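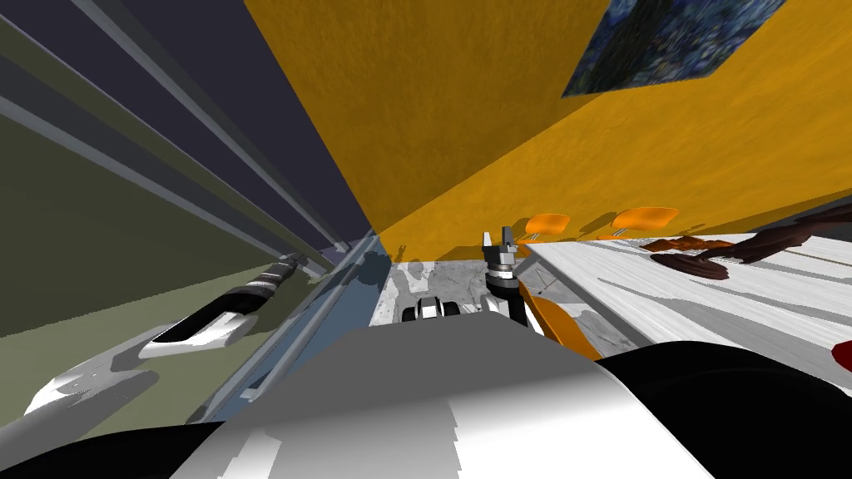 A computer-rendered interior with an orange-yellow wall and a long white table.

News > Media Releases > Workplace

Jillix declares an end to the meeting that could have been an email, and starts with its own

Thu 7 March

Office furniture hire company Jillix will cancel all of its internal meetings on Wednesdays, following a trial in which staff were asked to write down what each meeting was for and, in a surprising number of cases, left the line blank.

The change applies to all three Jillix offices and takes in the weekly stand-up, the fortnightly catch-up and the gathering known on the shared calendar as "Touch Base (Recurring)", whose original organiser left the company in September and has not been in touch since.

General manager Armindo Gouveia said the company had been slow to notice the problem, having mostly been in meetings.

"We hire out boardroom tables for a living, so there was some nervousness about this one," Mr Gouveia said. "I had to present it to the board. They asked for a follow-up meeting. We held it on a Tuesday."

Under the new arrangement, anyone wanting to book colleagues on a Wednesday will need to write a paragraph explaining what is to be decided and who has the authority to decide it. Requests go to operations lead Nhi Thân, who has so far received 21 and approved one, a fire drill.

"A lot of people get halfway through the paragraph and realise they've just done the meeting," Ms Thân said. "I usually get a second email telling me to ignore the first. I'm quite good at that now."

The trial ran for 13 weeks in the Monholm office, where Wednesday gatherings had grown to fill the day from 8 am until the biscuits were gone. Staff taking part said they got through more quoting and invoicing, and several reported eating lunch at lunchtime. One team did ask for its meeting back. It has been given a jigsaw.

Customers will not notice much difference. Phones will be answered as usual, deliveries will go out as usual, and site visits for the Yazzie range of stacking chairs can still be booked on any weekday. Account holders who enjoy a long meeting are welcome to hold one of their own, and Jillix would be delighted to supply the seating.

The company is also retiring its three-part approval form for stationery, which required a signature from a role that no longer exists. Pens will be kept in a drawer – the drawer will be unlocked.

Mr Gouveia said a review of the policy was planned for later in the year, in writing.

"If it's a disaster we'll go back to the way things were," he said. "Someone will have to call a meeting about it, though, and I'm told the form is quite strict."

About Jillix
Jillix hires desks, tables, chairs and storage to offices, schools and events, for terms as short as a day. It is the sole hirer of the Yazzie seating range and the Zorner folding table, which folds.

Media enquiries
Nhi Thân, Operations, Jillix. Please email. Calls are taken every day except during the fire drill.

Shares: 21 | Comments: 8

Related releases
Zorner folding table now available in a second height
Jillix opens larger Monholm showroom, keeps smaller car park
Returning hired chairs: a short guide for people who have lost one
Yazzie stacking chairs added to school holiday hire list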